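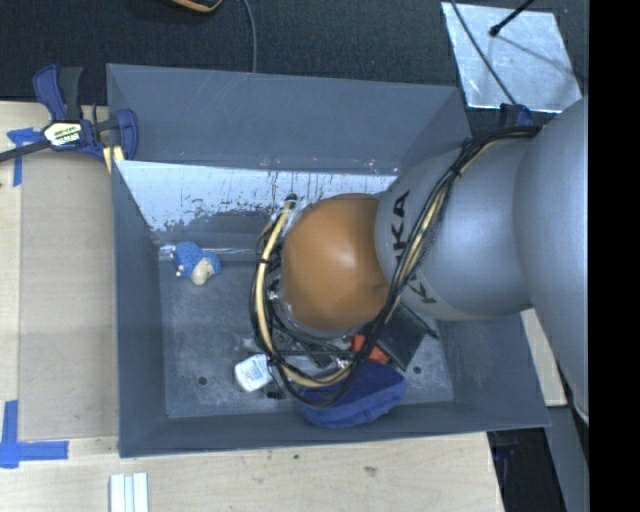 Wosex opens sorting room for mixed household goods in Tukham

TUKHAM, Monday, May 13, 2019 – Wosex has opened a sorting room for mixed household goods at its Kang Street building. The room takes in items that arrive together in one load, such as soft toys, bottles and small loose parts, and separates them for reuse, recycling or return.

Goods come in by the carton and are tipped into large gray bins. Items are taken out of the bin one at a time and placed by type. Soft toys go to a cleaning station. Bottles are checked for contents before they move on. Clear wrapping and other packing material is baled at the end of each shift.

The room has space for 32 bins and is set up to handle 3000 items a day. It employs 30 people over two shifts. Work on the building began in March and included new wooden worktops and carpet in the areas next to the bins.

"Most of what we get is mixed," said Mi-kyung Hyun, site manager at Wosex. "A plush toy can be in with a bottle and a bit of plastic. We wanted one place where all of that could be sorted without sending it somewhere else first."

Loads are logged in Lostusex, the company's tracking system, so that senders can see what was found and where it went. Unclaimed items in good condition are held for 3 weeks and then passed to local charity shops.

Stores, hotels and moving firms in the Tukham area can book a collection through the Wosex front desk. Cartons should be closed and labeled with the sender's name – glass and batteries must be packed separately.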